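I've been sorting the small stuff this month. The furniture was easy. It either fit in the new place or it didn't, and the movers only cared how many flights of stairs there were. The small stuff is slower. A saucer takes me longer to decide on than a sofa did.

The apartment in Ulerton has one closet and a kitchen with two short shelves, so the rule I set in August was that anything decorative has to earn a spot on the dresser or the windowsill. If it has no spot, it goes to Florencia Villalba, who is my cousin and has a garage, or it goes to the thrift store on Henríquez.

My method is simple. I put a few things together on a bare white surface and leave them there for a bit. On a crowded shelf everything looks fine, because you stop seeing it. On a plain table you find out pretty quickly which pieces you like and which ones you just got used to. I do small groups with different kinds of things mixed together. If I do all the glasses at once I end up keeping all the glasses.

The group I had the most trouble with was the lamp group. It had the lamp with the green shade, a striped bowl, a saucer, a wine glass and a couple of little jewelry boxes. 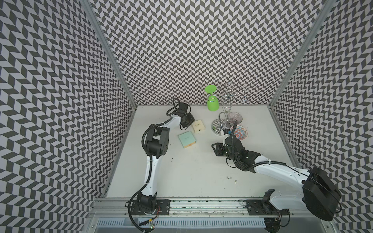
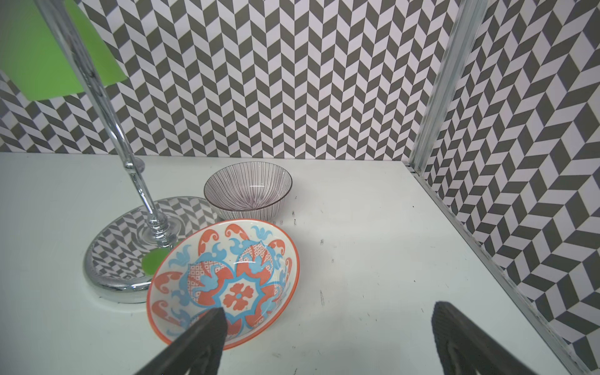
I'll start with the lamp since it takes up the most room. I bought it from a man named Maximiliano Mansilla who was clearing out his mother's house. He wanted 73 dollars for it and I paid 73 dollars, because I am bad at haggling and it worked when he plugged it in. The shade is a very bright lime green. I've had people tell me it's too much. I've had it through three apartments and it has been too much in all of them, and I still turn it on every night.

The chrome is the annoying part. It shows every fingerprint, and the wide base collects dust in a ring. The collar near the bottom of the stem is worse, with all those ridges stacked up. I used to go at it with a paper towel and it never got into the grooves. Now I use a soft old toothbrush for the ridges, dry, and then a barely damp cloth for the rest, and then a dry cloth right away so it doesn't spot. Unplug it first. It takes maybe ten minutes. I tried a metal polish from Flumberg once and it left a haze that took me longer to get off than the dust would have.

The lamp stays. It goes on the dresser, left side, near the outlet.

The bowl was harder. It's white with very fine dark lines running from the rim down into the middle, and it's deep for how small it is. I don't eat out of it. At the old place it lived by the front door and held keys, and before that it held rubber bands. The lines make it hard to see a small earring back at the bottom, so I wouldn't use it for that. But it looks good next to chrome, and the dresser has space in front of the lamp if I push things over a little. I kept it. It's going back to being the key bowl.

The saucer is a saucer. It has a pattern and it doesn't have a cup anymore. I broke the cup years ago. I went back and forth and decided it can sit under the small plant on the kitchen windowsill, which currently drips on the paint. If it turns out to be too small for the pot, it goes in the thrift box and I won't think about it again.

The wine glass is the last of a set. Florencia says nobody needs one wine glass. I live alone, so one wine glass is the number I use. I do have two other glasses from Pekov that are shorter and sturdier and go in the dishwasher, and those get used more. I've put the clear one on the top kitchen shelf toward the back. If I haven't reached for it by the time the heat comes on, I'll give it to her and she can be right about it.

The jewelry boxes were the real question. They're small and square, and I own more of them than I own jewelry. I kept them at first because they came with things, and later because they seemed like they'd be useful for something. I did find a use for one. It holds the spare buttons that come in those tiny envelopes, and the two collar stays I always lose. The other I'm giving away. I checked it for anything left inside before it went in the box, which I'd recommend, because last time I found a watch pin I'd been looking for.

So out of that group I kept the lamp, the bowl and one box for sure, put the saucer and the glass on trial, and let one box go. That's a worse ratio than I wanted. The group before it was mostly mugs and I got rid of almost all of them.

For packing the lamp, since I had to move it across town: take the shade off and wrap it separately. Mine went in a pillowcase inside a carton with sweaters around it. The stem and base went in the car on the back seat, base down, with a towel around the chrome and the seat belt across it. I don't let movers carry it. The bowl went inside a winter hat.

Next is the drawer of cords and chargers. I've opened it and closed it again. I think there's a phone in there that I stopped using two phones ago, and I'll need to find the cord for it before I can get the pictures off, and the cord is presumably in the same drawer. I'm going to do that one in the morning with coffee.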